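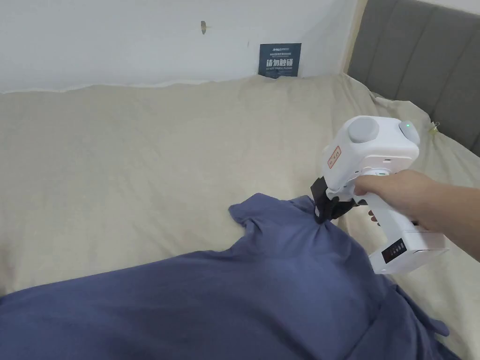
I have been through four clothes steamers in my life and I have only ever loved one of them, which is the Cuvard handheld I bought last October. I don't own an ironing board any more (it went to the tip when we moved to Purnstead) so everything gets done either on a hanger hooked over the wardrobe door or laid out on the bed. The bed is where the awkward things go. A blue-violet top spread over a beige sheet, with the collar pinched up into a fold, is more or less my test piece for any steamer, because collars are where the cheap ones give up. The Cuvard sails through them!

First the dull details. It cost me £43 in the sale, it takes tap water, and the flex is long enough to get from the socket by our window to the far side of a double bed. The tank holds 213 ml. I get a shirt, a pair of trousers and most of a dress out of that before I have to go back to the bathroom tap, and the tank comes off with one thumb, which after years of fiddling with a tiny rubber bung on my old Skoryk felt like luxury.

It heats up quickly too. I switch it on, go and choose my socks, and it's ready by the time I come back. There's a soft click when the steam is up to strength and I have learned to wait for it, as starting early gets you a dribble down the front of your shirt. My old one dribbled whatever you did.

What it's brilliant at: viscose, soft cotton, anything knitted, and those floaty blouses that go shiny if you so much as show them an iron. Jumpers that have been squashed in a drawer all summer come up lovely and plump. I did the living room curtains without taking them down, standing on a kitchen chair, and was so pleased with myself that I did the spare room ones as well. Coats are another good one. Mine always comes out of storage with a big crease across the back and it was gone in three passes.

What it's only fairly good at: linen. You can get linen looking respectable, in a relaxed holiday sort of way, but if you want a knife-edge down the front of your trousers then you need an iron and that's that. Pleats are hard work. Thick denim takes ages and I've stopped bothering.

A few things I've picked up along the way. Work on the inside of the fabric when you can. Pull the cloth gently with your free hand and keep that hand well away from the steam (I've had one sore knuckle, my own silly fault). If you are working on a bed, put a folded towel under whatever you're steaming, otherwise the damp goes straight through to the sheet and you'll be sleeping on it. Collars want doing from the points inwards, then fold them down and go over the crease lightly while they're still warm. Leave everything on a hanger for ten minutes before you wear it. I never used to, and I always ended up with creases round the waist before I'd got to the bus stop.

Grumbles? There are a couple. The little fabric brush that clips on the front is a waste of time; it falls off if you tilt the head, and it picks up less fluff than a strip of sticky tape. The base isn't wide enough to stand up on carpet, so I keep an old tile on the bedroom floor for it. It's also a bit noisy, a sort of busy gargling, and I've been asked not to use it before seven at weekends.

I did look at the Ukow as well, the tall one with the pole and the big floor tank. I borrowed one for a week and it's a lovely thing if you have the space, with over 12 minutes of steady steam to a fill on our stopwatch, but it lives in the middle of the room like a hatstand and you can't very well take it on the train. The Cuvard fits in a boot bag. It's been to two weddings.

We have hard water round here so I descale it with white vinegar every couple of months, half and half with water, and run it through over the bath until it stops smelling like a chip shop. No spitting so far, and no white marks on anything dark.

Five stars from me, or four and a half if you were hoping to use the brush.

Posted 1 May 2019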